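Home | Projects | Reports | Partners | Contact

Equipment Planning Progress Report
April – prepared by Gwendolyn Szabo, Jorville Hospitality Trials

Since the last report the work has moved from general requirements to a priced equipment list for guest room litter collection. The task definition has not changed. Loose items are picked off the floor and placed in a bag before the vacuuming and bed making begin, both of which remain manual in this phase.

Two suppliers have returned written quotations. Brullex quoted for a complete two-arm unit with a service agreement. Stelmakh quoted for the arms and base only, with cameras, cabling and grippers to be bought separately. The Stelmakh price is lower on paper, but it leaves the integration labour with us. Florin Oprea has estimated that labour at 600 hours, and we have used his figure in the comparison. On that basis the Brullex offer is preferred, subject to the points on spares below.

Task trials continue in a furnished guest room. The floor is carpeted and the litter is mixed, so that one collection run covers soft, rigid and flat items. Disposable slippers are left among the litter to test sorting, as the housekeeping rules treat them separately. 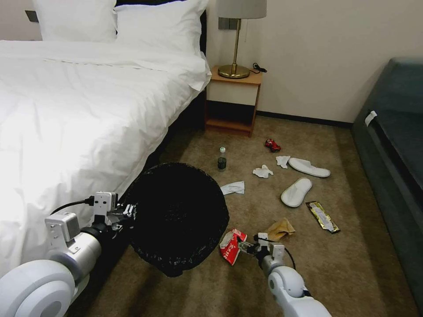
Page 4

The bag is a black mesh type held open at the rim by the left gripper while the right works at floor level among tissues, snack wrappers and a small capped glass bottle. Holding the bag this way ties up one arm for the whole run. Petrică Enache has proposed a bag stand fixed to the base, and a sum has been added under accessories for a prototype. If the stand is adopted, the gripper specification for the left arm could be relaxed at the next purchase.

Gripper fingers are the main consumable. The small fingers suit thin packaging, and flat paper on carpet pile remains the hardest category to plan for. We are allowing $900 for spare finger sets in the first year. Brullex has not yet confirmed a lead time for these parts and we will not sign until it does.

Cable routing needs a separate line. At present the wrist camera cables run outside the arm, and on the bed side the cable can lie over the edge of the duvet. This is acceptable for supervised trials but would not pass our own snag check for unattended work. Sleeves and clips have been priced at $700, fitting included. Tamara Pîrvu will complete the revised snag check once they are on.

The scheduling software, Codis, is already licensed to the end of the funding period and requires no further spending. Storage for trial recordings is more than 2000 hours, which is enough for the remaining program at the current rate.

One item is behind schedule. The electrical inspection of the charging area was put back at the building owner's request, and the charging dock order is on hold until it is done. The delay does not affect the trials, as the present unit charges in the workshop. It does affect the delivery terms, and Laurențiu Pîrvu is asking both suppliers to extend the validity of their quotations.

Decisions requested from the funder:

1. Approval to name Brullex as preferred supplier – final order conditional on spare part lead times.
2. Approval to move the unspent travel balance to accessories, to cover the bag stand prototype.
3. Agreement that the charging dock may be invoiced in the next reporting period.

The next report will include the signed supplier terms, if approved, and the results of the snag check.

Contact: Equipment Planning, Jorville Hospitality Trials | © Jorville | Back to top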